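4.2 The open day at Utico

The second of the two public sessions was held in August at the Utico site in Cabanatuan, in the training hall on the ground floor. Doors at 11, last group out late afternoon. We had planned for 500 visitors over the session and the sign-in sheets came to 574, so the groups were bigger than in section 4.1 and the talk between runs was shorter. This matters for the survey numbers, see below.

Set-up as before. Two arms, one table, one shirt at a time, folding as the task. The policy was the Zerkden build, same weights as at the first session, no retuning on site. Lighting was whatever the hall had. Brisis lent the screens, which were hung behind the rail where visitors stood, and these showed the wrist view on the left and the fixed view on the right. Sound off.

Groups of up to 20 were brought in, given a short introduction (what the arms are for, what they can't do, please stay behind the tape) and then watched. Visitors could ask for a stop at any time. Plenty did, mostly to ask why the arms wait so long before a grasp. The answer we gave was that the cloth has no fixed shape, so the grasp point has to be picked again for each try and a small crease can move it quite a way. People seemed happy with that. Less so the children, who wanted it faster.

The wrist view got more attention than we had expected. At the first session it was a small inset and hardly anyone mentioned it in the forms. At Utico it was full size, and visitors could follow the fingers at close range, with the creases bunching between them (Figure 3). 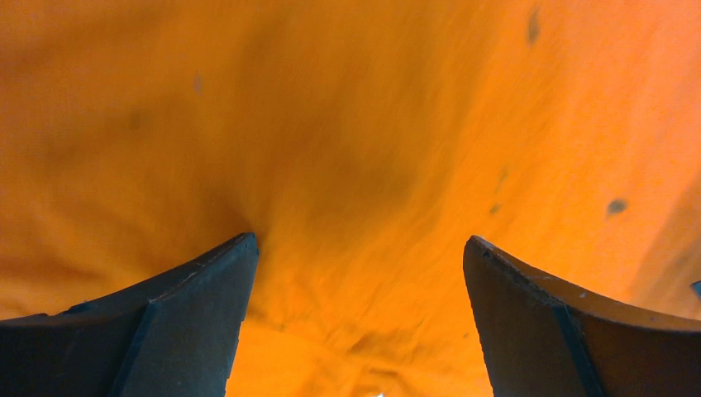 One visitor objected at this point that a close view is good theatre but tells you very little, as you can't see which part of the shirt you are on, and she would want both views side by side before believing any of it was a fold and not just a pinch. Several of the written comments say much the same. One asks for a small map of the garment with a dot on it. Another says the close view made the machine look cleverer than it was, which is a fair worry, and one we come back to in section 6.

We agree in part. Close up, the cloth gives almost no landmarks: no collar, no hem, just weave and folds running off in every direction. A person watching has to carry the layout in their head from the other screen. The policy takes both views as input, so the visitor with one screen is in fact worse off than the arms are. We should have said so in the introduction and did not. From the fourth group on it was added to the script, one sentence, and the questions about it mostly stopped.

Garments were from the mixed set used in section 3, worn and marked, not new. Visitors were allowed to choose the next one by colour but not to place it; placing was done by us, collar to the left, no smoothing afterwards. Some groups asked for a harder start (sleeve under, shirt twisted). We ran a few of these at the end of the session but they are not counted in Table 2 as the start state was not controled. The wider view is in Figure 4, with a shirt laid out between the arms and the other clothes at the back corners of the table.

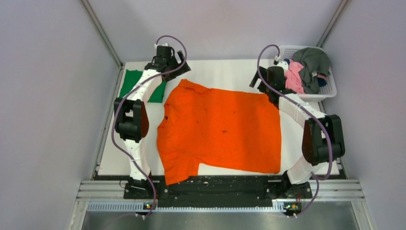

Figure 4. Fixed view of the table, Utico session: orange T-shirt spread between the two arms, folded green cloth top left, basket of clothes top right.

A word on timing. Groups overlapped from early afternoon and the gap between runs was cut to keep the queue moving. This meant the staff member at the stop button was also the one taking questions, which we would not do again. Two stops were logged late and one probably not at all. We have left them out of the stop counts but kept the forms from those groups, since the forms ask about understanding and trust, not about the run itself.

Forms were on paper, one side, five items plus a free comment. Return rate was lower than at the first session, down to around a third. Likely causes: longer queue, pens running out, and the exit being at the far end of the hall from the form table. People who did fill one in tended to write more. The free comments were coded by two of us seperately with the same sheet as in 4.1, and disagreements talked through afterwards. Codes that came up only at Utico (speed, noise of the hall, "which screen do I look at") were kept as their own rows and not folded into the old ones.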